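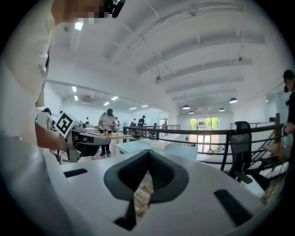 Handheld grippers, budget for a second room
Forum > Equipment > Purchasing and planning

stitton_ops
We run handheld gripper collection on one open floor and want to add a second room in September. I have to hand in a number by Tuesday. Current plan is 18 more pairs from Cadari, plus head units, marker cards and spare pads. What am I leaving out? I've never bought this stuff in quantity, I inherited the first batch.

mudflap
Tables. I'm serious. We bought grippers first and then had people sharing one table and bumping elbows. Get the tables and the power sorted, then order.

E. Godinho
Eduardo Godinho here, I do purchasing for a small lab. Don't order 18 pairs. Order 12, run them a month, then order the rest. Your real limit is how many people you can schedule, and you won't know that until the room is open.

stitton_ops
Problem is the price break. Cadari drops the unit price at 36 grippers, so 18 pairs gets us there exactly. Twelve pairs doesn't.

E. Godinho
Ask them to hold the price on a split delivery. Honetti did that for us. We paid for the first lot up front and the rest on arrival.

rkl_77
I disagree with splitting. Our second lot came with a slightly different jaw and we had to keep the two sets apart for the whole project. Buy it all in one go and shelve what you don't use.

mudflap
Shelved rubber gets hard though. Ours did.

rkl_77
Then buy the pads later. Pads are cheap, the bodies are what you want matching.

stitton_ops
OK that makes sense. What do people budget for pads? We've been swapping them when someone complains.

rkl_77
We set aside $700 a quarter for pads and reprinted marker cards together. Cards go faster than you'd think. The corners lift and the tracking gets jumpy.

tall_order
Also check the layout before you settle on a headcount. We have a stairwell in the middle of our floor and lost 3 stations because I didn't want people backing up toward the railing with a head unit on. The drawing said they fit.

stitton_ops
Same kind of floor here, stairs and railing and all. I'll measure again tomorrow.

E. Godinho
Put chargers on the list as well, one per pair plus spares. And get the lead time in writing.

stitton_ops
Cadari says they'll hold the price on a split but won't promise the same jaw. So I'm going with one order for the bodies, pads separate, tables first. Will post the final sheet once it's signed off.

mudflap
How many tables did you end up with?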